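Start with the drawer that annoys you most. Everyone has one.

# Clearing a white desk and a small drawer without losing the afternoon

White furniture is sold on the promise of a calm life. What you get is a surface that shows every crumb, pen mark and biscuit-related decision you have made since September. We have a long desk and a little nightstand in the same room, and this is the routine we settled on after several worse ones.

You will need:

- two cloths, one damp and one dry
- washing-up liquid, one drop (one!)
- a box for things that live elsewhere
- a small screwdriver for the drawer knob
- a bag for things that should not live anywhere

## 1. The desk

Take everything off. Shuffling the stapler from left to right while wiping round it counts as taking the stapler for a walk. Put the lot in the box and don't sort it yet. Sorting is how you end up reading a Koller shelf catalogue on the floor at 11 at night.

Wipe from the far edge towards you in long strokes, then do the corners. The corner nearest the door gets the worst of it, as that's where people lean, park mugs and rest their bags while telling you they can't stop. Go over it twice, then dry it straight away. Leave it damp and you'll get streaks, and you'll only see them when the sun comes in and you have company.

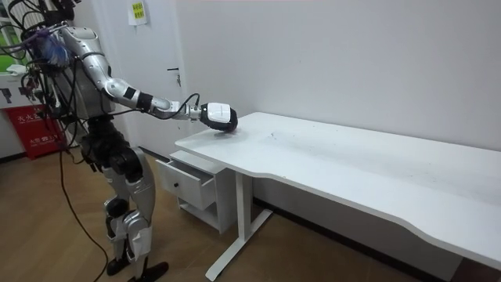
*The long white desk, near corner.*

Now the box. Pick things up one at a time and give each about as much thought as it deserves. Pens that don't write go in the bag. So do the instructions for the Trenix lamp, if you no longer have the Trenix lamp. Anything you use daily may go back on the desk, provided you can still see more desk than things.

Cables are their own misery. Run them behind the desk if they'll reach and tie them every 20 cm with something soft. If a cable has to cross the floor, keep it away from where you put your feet. You already know this and so did I.

## 2. The nightstand

One drawer, one flat top, thin legs. It looks like a ten-minute job and it is, unless you open the drawer first. Do the top first. Clear it, wipe it, and keep it bare until you've finished, however much it looks like a good place to put your tea.

Then pull the drawer out part of the way and empty it. Ours measures 32 cm across and has, in its time, held a Dirnen torch with no batteries, batteries that didn't fit the Dirnen torch, and 233 paper clips. (It was a slow evening.) Wipe the tray, getting the cloth well into the corners, and check the knob. If it spins, tighten the screw from the inside. If it still spins, you want a washer.

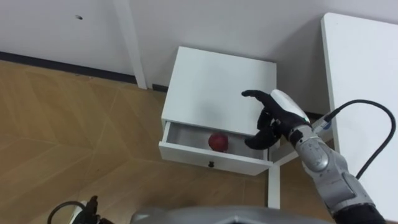 **Skotier Household Club · Rooms & Furniture section**

Before refilling a drawer, try it with one thing in it. An apple is good. Put it near the middle, push the drawer in at normal speed and pull it out again. If the apple bangs about, so will your glasses, your watch and anything else round or heavy, and you'd do well to put down a bit of non-slip liner. Cut the liner slightly smaller than the tray or it will ruck up at the back and jam.

Take the apple out afterwards. A forgotten apple in a nightstand announces itself in due course.

## 3. Keeping it that way

You won't, entirely. Still, a dry cloth over both tops once a week keeps the marks from settling in, and the box can stay under the desk for things that wander. Empty it when it's full. If you find yourself looking for a bigger box, go back to step 1.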